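Home Forums Rules & Good Practice Search Log in

How much do you write down per garment?
Posted Thursday by tealkettle

We're on the clothes folding part of the Gendel job and I'm drafting the house rules for handheld gripper work.
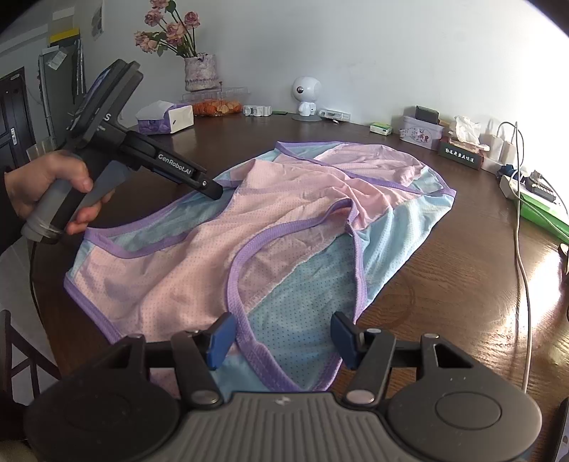
How often should the grippers be checked against the reference block? At the start of every session and again after any knock, with the result written in the log before anyone carries on.

That bit I'm happy with. What I'm stuck on is how fussy to be about the starting state. My draft says every garment goes down in a crumpled heap, never pre-flattened, and the stuff at the back of the table stays where it lives. Too loose?

mossy_pete wrote:
Not loose enough, if you ask me! We did 2000 folds under the Petata rules, which had a whole page on how to drop a shirt, and people just stopped reading it. One line is plenty.

Farutier_fan wrote:
Have to disagree with Pete. We had to bin 113 runs last October when two people had different ideas of what "crumpled" meant (one of them was more or less laying it out flat). Write it down and put a picture next to it.

tealkettle wrote:
Ouch. OK, a picture I can do. And cables? I've got "trailing lead stays on the outside of the wrist".

mossy_pete wrote:
Keep that one. I'd add a rule about swapping garments too, we change every 500 and I think even that's too long.

Farutier_fan wrote:
Czarnecka's checklist says 1000, but that's for towels. For kids' things with armholes I'd go a lot lower, the fingers catch on the edges and people get into habits. Post the draft when it's done?

tealkettle wrote:
Will do, probably after tea.

Contact us | Forum rules | Back to top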